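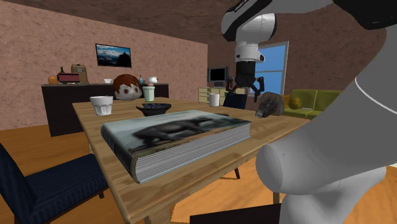 *Virine table-clearing arm in the simulated dining room, gripper open over the far end of the table.*

## Virine arm – can it clear the table yet?

I get asked this every week, so let me be straight with you: sometimes! I sell the Virine, I like the Virine, and I still wash up by hand at home.

Mugs and cups are its best work. A thick hardcover lying flat is much harder, as a two-finger gripper wants an edge to get hold of and a closed book doesn't give it much of one. Bowls with food in are somewhere in between (go slowly, or you'll be chasing berries across the floor).

Marisol Okafor ran 520 practice pick-ups in simulation for us and 51 of them were dropped – mostly books and glasses. On a shop floor, with the same part in the same place every time, I'd trust it far sooner.

**What you get**

- Arm and two-finger gripper
- Vollent control software, 4 seats
- Practice rooms, dining room included

**Order code:** 708

Want to try your own chores on it first? Ask for Desmond Calloway at our Gurnudberg showroom and he'll set you up with the simulator.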